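Unit 4: Air Movement in Small Rooms
Part B. Wall-mounted fans

Orneck Technical Evening School
Read before the Thursday session. Bring the blank survey sheet from Part A.

4.7 Scope

Part A dealt with ceiling fans and with openings. Part B covers small fans fixed to a wall, plugged in or on a switched outlet, in rooms used for sleeping, study or light work. Exhaust fans and ducted systems are in Unit 6. Wiring is outside this course and is done by a licensed electrician.

4.8 What a wall fan does

A wall fan moves air within the room. It doesn't lower the air temperature. The occupant feels cooler as moving air carries heat and moisture away from the skin. In an unoccupied room the fan has no useful cooling effect, and its motor adds a small amount of heat.

The stream leaving the guard is narrow at first and spreads as it picks up the air beside it. Speed falls with distance. Two positions in the same room can therefore feel quite different, and both should be recorded on the survey sheet.

4.9 Mounting height

Blades must be out of casual reach. For this unit the working figure is 2000 mm from finished floor to the lowest point of the guard. Where the manufacturer's instructions call for more, use the larger figure.

A fan close to the ceiling keeps the wall below free for furniture. The drawbacks are:

Intake. The fan draws from behind and from the sides. If the ceiling or wall is tight against the guard, intake is restricted and noise tends to rise.

Tilt. The head has to point down further to reach a person who is seated or lying down. Check the tilt range before choosing a height.

Cleaning. Dust collects on the rear guard first. A fan that needs a ladder gets cleaned less.

Leave at least 30 mm between the rear guard and the wall at every point of the swing. Test this by hand with the power off, at full left, full right and full tilt.

4.10 Side clearance

Keep curtains, open cupboard doors and hanging clothes 700 mm clear of the guard. Measure from the guard in its closest position, which for an oscillating fan is usually one end of the sweep. The Lodhi survey in August recorded several curtains that cleared the fan at rest and touched it when it turned.

4.11 Fixing

Identify the wall before choosing the fixing. Tapping gives a first indication only. On plasterboard, fix to a stud or noggin. On masonry, drill into the brick or block and stay out of the mortar joint. The bracket carries a changing load when the head oscillates, and a fixing that holds a still fan may work loose.

Don't hang a wall fan from ceiling lining. Raised or dimpled finishes are also difficult to seat a bracket against and difficult to patch afterwards.

4.12 Worked survey

Subject: a plain room, small wall fan mounted high. Complete the first four lines of the sheet (surface finishes, fan position, guard type, head direction) before going on to measurements.

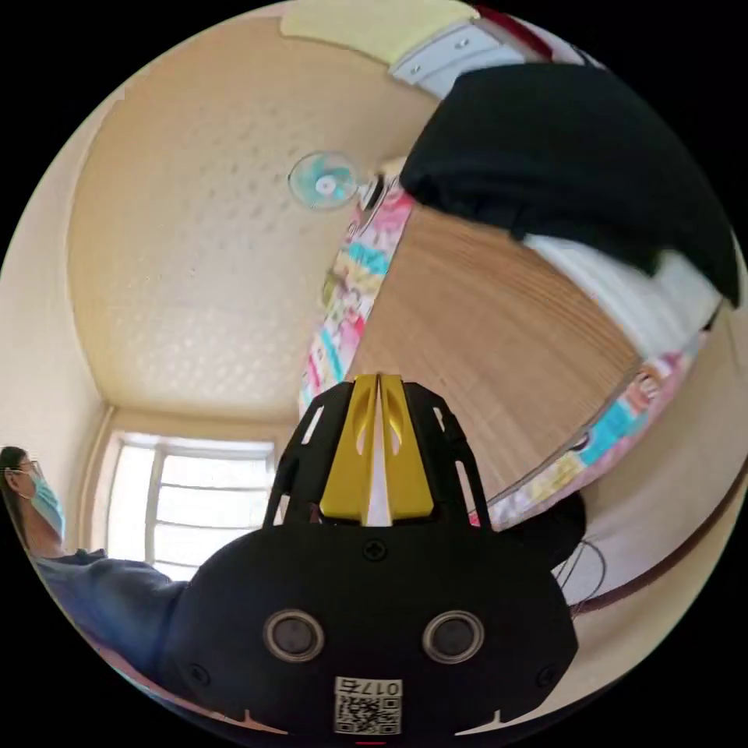 Rajitha Abeysekara objected to the order of the sheet when it was used at Neleretti: head direction should come after occupant position, as a direction means little until you know where the bed or chair is. The same note asked for a line on noise at night, taken at the pillow with the door shut.

Both changes are reasonable. The noise line has been added as line 12. The order stays as printed for this term so that results can be compared with earlier sheets.

Entries expected for the first four lines:

Surface finishes: cream ceiling, raised dimpled texture; wall plain cream.
Fan position: high, where the ceiling meets the far wall.
Guard type: circular, translucent, pale blue-white.
Head direction: motor housing points to the right.

Leave floor-to-guard height and rear clearance blank until measured with a tape. Don't scale either from a photograph.

4.13 For next session

Survey one wall fan at home or at work. Record air movement at two occupied positions, low speed and high speed, using the paper strip method from Part A. Note the finish of the wall behind the bracket and any cracking at the screws.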